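5月
文/Brendora 小店

Pirwood 四片综台式织机（机身宽 85 厘米，可折叠）

先说这台机器我卖了多久。Pirwood 的台式织机我最早只进了两台，一台自己留着用，一台摆在店里给人摸，后来摆着的那台被人直接抱走了，我连包装箱都没找齐，拿旧毛毯裹了裹就让人家带走了。从那以后就一直在进，断断续续的，有时候缺货缺好久，所以看到页面上写“有货”的时候，是真的有货，箱子就摞在我后面那间屋里。

这一页我重写过好几遍。以前那版写得太短，大家老来问同样的问题，我就索性把能想到的都塞进来，写得有点长，您拣自己关心的看就行。赶时间的话直接拉到后面看规格和箱子里有什么，喜欢听我唠叨的就从这里往下读。

先讲它是干什么的。台式织机，放在桌上用，用手扳杆提综，没有脚踏板。四片综，就是经线可以分成四组，每组单独抬起来。您要是之前用过那种硬综框的小织机（一块塑料板上有缝有孔的那种），应该知道它只有上和下两个位置，平纹织得很舒服，想织斜纹就得拿挑棒一根一根挑，挑到后来会很烦躁。四片综就松快多了，平纹、斜纹、人字、菱形、华夫格，还有那种正反两层一起织的双层布，全都能来。很多老的织物图谱都是照着四片综写的，找资料特别方便，随便翻一本入门书，里面八成的图拿过来就能穿。

它重 14 公斤。我知道有人看到这个数字会皱眉头，说桌上的东西怎么这么沉。可是织机太轻了真的不好使，打纬的时候机架会往前跑，您打一下它挪一下，打到最后整台机器顶到墙上去了。我以前有一台特别轻的，我在下面垫了橡胶垫，又拿夹子夹在桌沿上，还是跑。这台放上去基本就待在那儿了。我个子不高，从架子上搬到桌上自己一个人可以，再往楼上搬我就要叫人了。

机身宽 85 厘米，这是连两边旋钮和棘轮都算上的总宽，能织的幅宽要比这个窄一截，买之前一定想清楚。织围巾、茶巾、桌旗、包布、靠垫面都够，想织一整条毯子就得拼缝或者用双层织法展开。双层展开那个挺好玩的，我织过一条膝盖毯，打开的时候中间那条折痕有点密，下过一遍水以后好了不少，剩下的一点我就当它是装饰了。您要是冲着大毯子来的，我劝您看看脚踏织机，咱们不急着买这个。

综丝随机配 800 根，涤纶的，白色，分挂在四片综框上。够不够用要看您织多密，粗毛线肯定用不完，细棉线织满幅的时候就得算一算，尤其是有的图案特别偏心，第一片综上用得特别多，第四片上几乎空着，总数够了，单片不够，还得把综丝从这片挪到那片。挪综丝这个活儿请在穿经之前干！我有一回穿了一大半才发现第二片上少了，又不想拆，最后拿棉线现打结做了几根替补的，倒是也织完了，就是每次抬那片综我都提心吊胆的。

颜色只有本色，木头是没有上漆的那种，摸上去有一点点涩。到手以后可以擦一层木蜡油，也可以不擦。我自己那台擦了，颜色深下去一点，手常摸的那几个地方现在油亮油亮的。店里摆的这台没擦，用到现在也没出什么毛病，就是沾过一次茶，留了个印子，砂纸打两下淡了，还看得见。您要擦油的话，趁还没装起来的时候擦最省事，擦完多晾几天，不然白经线一挂上去就蹭黄了。

说到装，这个要自己装。箱子打开是散件，有一张说明书，图画得还行，文字部分翻译得怪怪的，我另外写了一份两页纸的中文步骤塞在里面，照着那个来就好。需要一把十字螺丝刀，最好再有一把橡胶锤，没有橡胶锤就拿普通锤子垫块抹布。所有的螺丝先不要拧死，都带上劲儿以后放到平桌面上，四个角按一按，不晃了再挨个拧紧。我见过有人装好了以后机架是扭着的，打纬框左边先碰到布，右边还差一点，织出来的布一头紧一头松，查了半天线和穿筘都没问题，最后松了螺丝重新摆平就好了。

装的时候最容易反的是两样，一个是棘轮的方向，一个是综框的前后。棘轮装反了，线一绷就往回溜，很快就能发现，无非是拆下来翻个面。综框前后反了麻烦些，扳杆对应的顺序是倒的，您以为自己抬的是一和二，抬的是三和四，织平纹看不出来，织斜纹的时候就会发现斜的方向和书上相反。有人觉得反着也挺好看，就那么用下去了，也行。

折叠呢，是把后半截往上翻，拧两个旋钮固定住。带着经线也能折，不过我习惯先把经线放松一点，再在综框那里塞一块折好的布，免得它们互相撞。折好以后能靠墙立着，也能塞到床底下（床底要够高）。我家里那台大部分时间就立在柜子旁边，上面搭着一块布挡灰，猫爱在那块布上蹭。有猫的朋友注意，没织完的经线对猫来说是天大的诱惑，这个我没有任何办法，只能关门。 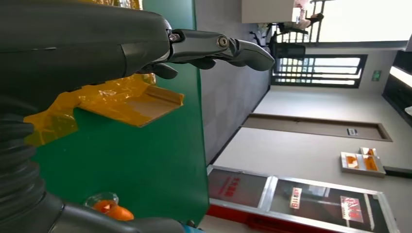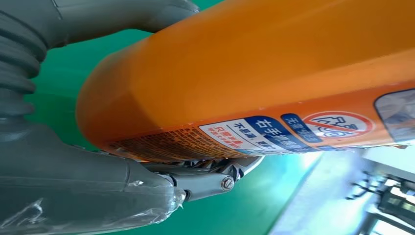 再说筘。随机配的是一把中等密度的不锈钢筘，织常见的棉线和中细毛线都合适。想织得更密，可以一个筘齿穿两根，稀的话就隔一个穿一个，一把筘能应付的范围比想象中宽。后面织顺手了再补一把密的、一把稀的，就差不多够用好多年。筘我这里单卖，Wendt 的和 Pirwood 原厂的都能装进这个打纬框，Wendt 的边条略厚一点，卡进去的时候紧，要稍微用点力气，装上以后倒是很稳当。我两种都有，织的时候没觉得哪个手感特别不一样，哪个有货您拿哪个吧。

不锈钢筘也会生锈，别问我怎么知道的。南方梅雨天，筘上搭着一条织了一半的棉布，我出门了好些天，回来布上一排浅黄的小点子。后来我的习惯是长时间不织就拿一块干布把筘擦一遍，空着的筘用报纸包起来平放。已经有锈点的可以用很细的砂纸顺着齿轻轻来回带，再用干净的废棉线穿过去拉几下，看看线上还有没有脏东西。

扳杆在顶上，左右各两根，按下去就停住，再按一下弹回来。刚开始用会觉得手忙脚乱，又要扳杆又要投梭又要打纬，织个十来行就找到节奏了。我自己的顺序是打纬、换杆、投梭、再打纬，有人喜欢先换杆再打，布面会紧实一些。扳杆的声音有一点响，咔哒咔哒的，夜里织的话隔壁房间能听见，我在杆子落下去的地方贴了一小条毛毡，闷了不少。毛毡不送，文具店买那种垫椅子脚的就行。

脚踏织机的人可能会嫌这个慢。是慢！我不想哄您，同样一条围巾，脚踏的一个下午能织完，这个得拖到晚饭后。可是它也有它的好，每一行您都是用手定的，可以随时变花样，不受踏板绑法限制，想抬一就抬一，想抬一三四就抬一三四。我试新图案都在这台上试，试好了再决定要不要上大机器，结果一大半都在这台上直接织完了，懒得搬。

梭子箱子里给一把平梭，木头的，能用，绕线绕得不要太胖。织得多了建议买把船形梭，投过去的时候顺溜很多，线也是自己往外放，不用老停下来拆两圈。开口高度放船形梭是够的，挑矮一点的款式就好。Skurnov 的船形梭我店里有两种长度，我自己爱用短的，手小。长的那种装线多，织宽幅省事，就是从窄经面中间穿过去时会觉得刚扔出去就到了。

有人问要不要配整经架。看您织多长。一两条围巾的长度，找个门把手和桌腿绕一绕，或者买几个整经桩夹在桌边就够了。我一开始就是拿倒过来的凳子绕的，凳腿朝上，绕到后面凳腿往里歪，几根线长短不一，上机的时候有几根松得耷拉下来，我在后面挂了一串钥匙拽着它们。后来老老实实买了整经架，真香。整经架不折叠，挂墙上，挺占墙面的，家里墙不够的话还是买桩子吧。

关于经线长度，很多人第一次都会算短。要织的布有多长，加上缩水的，加上织的时候弯弯绕绕吃掉的，再加上前后绑在机器上织不到的那一截。最后这截在这台机器上不算长，但也绝对不能忽略。我现在都是算完以后再多加一个小臂的长度，当作试密度用的样布，织完剪下来贴在本子上，写上用的什么线、几号筘、洗前洗后多宽。这个本子越厚越值钱，您相信我。去年冬天想再织一条一样的茶巾，就是翻本子翻出来的，不然早忘光了。

线呢，什么都能上，只是脾气不一样。第一条经线我推荐用棉线，八股或者十股那种中等粗细的，结实，不粘，穿错了拆起来也不心疼。羊毛有弹性，张力好调，不过毛茸茸的线在综丝里容易互相勾住，开口开不干净，织之前用手在经面上扒拉一下。亚麻漂亮是真漂亮，脾气也大，一根松了整片都看得出来，等您织过三四条了再碰。马海毛做经线我就不说了，谁爱试谁试，我试过一次，那条东西现在还在抽屉里，没有下机。

上经的时候最好有个人帮忙拽着另一头，没人也能做。我常常是自己一个人，把经线分成两三束，每束末尾挂上装了水的瓶子垂在桌子前面，转后轴的时候它自己就绷着，转几圈走到前面把瓶子往下放一放。经轴上每一圈都要垫纸或者木条，牛皮纸、旧挂历都行，报纸会掉色。箱子里送了一捆薄木条，够垫开头几圈，往后用纸就好。木条别丢，我丢过，后来拿一次性筷子顶替，不太行，筷子是圆的，线会滚下来。

穿综之前把灯打亮一点，背后垫一张深色的纸，白综丝就看得很清楚。我一般先数好一个循环的线搁在手指间，穿完一个循环就打一个松松的活结，回头查错只用查没打结的那一小撮。错了也不要慌，错一根两根的可以在织的时候换综丝，临时扎一根上去就好；错一整组的，认命重穿吧，越早重穿越不难受。我有个不好的习惯是边听广播剧边穿，听到要紧的地方就停在那儿，再继续的时候忘了穿到第几片，现在改成听音乐了。

还有就是边。新手发来的照片十有八九是问边为什么往里收。纬线放的时候斜着搭一下，拱个小弧再打，边就不会被拽进去了。也别矫枉过正，拱太大了边上会冒出一个个小圈圈。我织到现在边也不是每一行都完美的，洗完烫完看着都挺好，做成茶巾擦碗，碗也没有意见。

买家里头拿这台干什么的都有，有织围巾送人的，有织包背带的，有专门织样布给别人打版的，还有一位买回去先拿来当花架摆了大半年，后来来问我怎么上经。都挺好的。学校的手工教室也来拿过，那种一群人轮着用的场合，我建议把扳杆上贴一二三四的数字贴，不然换个人坐下来就搞混了。小朋友也能织，大人把经上好，他们投梭投得可开心了，就是打纬爱使劲，布会硬得像鞋垫。

下面把规格列一下，省得您往回翻。

品名：Pirwood 四片综台式织机
提综方式：手动扳杆，左右各两根
机身宽：85 厘米（含旋钮）
重量：14 公斤
综丝：800 根，涤纶
木料：未上漆
折叠：可以，带经线也可以折
需要自备：十字螺丝刀，橡胶锤（或者普通锤子加抹布）

箱子里面有机架散件一套，综框四片，综丝，不锈钢筘一把，平梭一把，分绞棒一对，穿综钩和穿筘钩各一个，绑经的绳子一卷，垫轴的薄木条一捆，原厂说明书，再加上我写的那两页纸。收到以后请先对着清单点一遍再开始装，有少的马上跟我说，我这边留着一箱子零碎配件，螺丝螺母什么的随时能补寄。分绞棒经常被当成包装里的撑条扔掉，细长的两根，两头有孔，千万别扔。

发货一般是下午打包，上午下单的当天能走，下午四点以后的就排到第二天了。箱子大，快递小哥不太爱它，有电梯的都给送上门，没电梯的偶尔会打电话跟您商量，您态度好一点，递瓶水。外箱有点瘪没关系，里面有泡沫撑着；要是角上破了洞，麻烦当面打开看一眼综框有没有裂，拍几张照片给我，我来跟那边交涉。

退换这一块，没上过经的、配件齐全的可以退，运费得您出，毕竟这么沉的东西来回跑我也吃不消。上过经的就当用过了，但机器本身有毛病我肯定管，扳杆不回位、棘轮打滑、木头开裂，都找我。木头随季节会有一点胀缩，夏天觉得某根横档紧了，秋天又松了，这个属于正常，拿螺丝刀补一下就行。

配件另外卖的有：密筘和稀筘（Wendt 和原厂），Skurnov 船形梭长短两款，替换综丝一小包一小包的，整经桩，还有一种可以夹在机架顶上的小托盘，放剪刀和卷尺用。托盘我一开始觉得没必要，自己装上以后再也没满地找过剪刀。底下配的脚架原厂说要出，说了很久了，我这边还没见到实物，有了会挂上来，先不要等它。目前用普通书桌就行，桌面比餐桌略低一点坐着最舒服，太高的话肩膀会酸，我是在椅子上垫了个厚垫子。

保养基本没什么，隔一阵子用软刷把综框里的毛絮刷掉，毛线织完尤其要刷。扳杆的拉绳用久了会伸长，表现是抬起来的那片综比别的矮一点，开口不齐，把绳子后面的结松开收一小段重新打上就好，原来的位置先拿铅笔做个记号。不要喷油，油渍上了布洗不掉，实在涩得慌就拿蜡烛在木头滑动的地方蹭两下，白蜡烛啊，生日剩的彩色的不行。

对了，有人问我二手的收不收。收的，我这里常有人升级脚踏织机，把这台转出来，价格看成色，配件全不全差别挺大。想买二手的也可以留个言给我，有了我按先后顺序通知，最近排着几位，要稍微等等。二手的我都会自己先上一条短经织一段样布再出手，样布跟着机器一起给您，花色不能挑，我那天手边有什么线就是什么线。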